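Trolura two-finger gripper, six months in
Rating: 3.5 out of 5
Bought for: handling cloth on a small bench arm

I run a two-bench shop that folds, sorts and bags textile samples for people who sell upholstery. Last winter I decided a robot should do the part where you pick up a swatch, which is the part I like least. The arm was already paid for. The gripper was the line in the budget I had filled in with a guess, and the guess was 351 dollars, because that was what was left.

The Trolura costs 800. I would like to say I compared it carefully against the field, but the field was the Gullach, which wanted a compressor I don't own, and the Nishimura, whose price you get by filling in a form and waiting for a phone call. I filled in the form. The call was very pleasant and lasted most of a lunch break, and at the end of it I still had no price.

So, the Trolura. It comes in a box with a cable, two fingers, a bag of screws and a manual that is clearly about the previous model. Mounting took an evening. Getting it to talk to the arm took a good deal longer, and ended with me buying the Protance adapter, which the product page calls "optional" in the same way that tires are optional.

Once running, it does the job I bought it for. Felt and fleece are the easy ones. The fingers close flat, the fabric bunches up between them, and up it goes. Thin cotton is worse. Silk I have stopped discussing with it. You can set the closing force in 20 steps, of which I use two, and I suspect the others are there for the brochure. 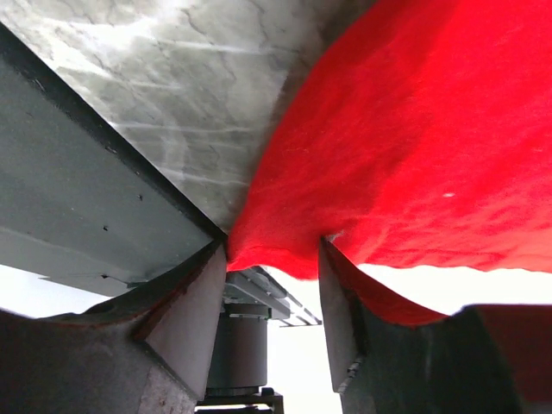

The fingers are where I'd tell you to spend your attention, and then your money. The flat inner faces are fine for thick material, but they have no give, so on anything slippery you end up closing harder and harder until the cloth is held very securely and also creased. Trolura sells soft pads for this. They are a separate purchase, naturally, and they wear out. Mine lasted into August before one started peeling, and I now keep a spare set in the drawer with the adapter's box and my other regrets.

If you are planning a setup like this, put the extras in the first version of the budget. By the time I had the gripper, the adapter, pads and a second cable (the first is too short for any arm that intends to move), I was at more than 1,000 dollars. None of it was outrageous taken one piece at a time. I simply approved it one piece at a time, over several weeks, while telling myself the project was on budget.

I'd also set aside money for your own hours. I didn't, on the theory that I am free. The arm sat parked for most of a month while I worked out pick heights, and the swatches were sorted by hand the whole time, by me, next to the robot.

Good points: solid build, quiet, closes the same way every time, parts arrive quickly. Support answers email, usually with a link to the right manual – ask for it on day one.

Bad points: the cable, the price of pads, the adapter, the settings app, which forgets my force values whenever it updates.

Would I buy it again? Probably, for heavy fabrics. If your work is mostly silks and linings, hold out for something with softer fingers, or for Nishimura to name a number.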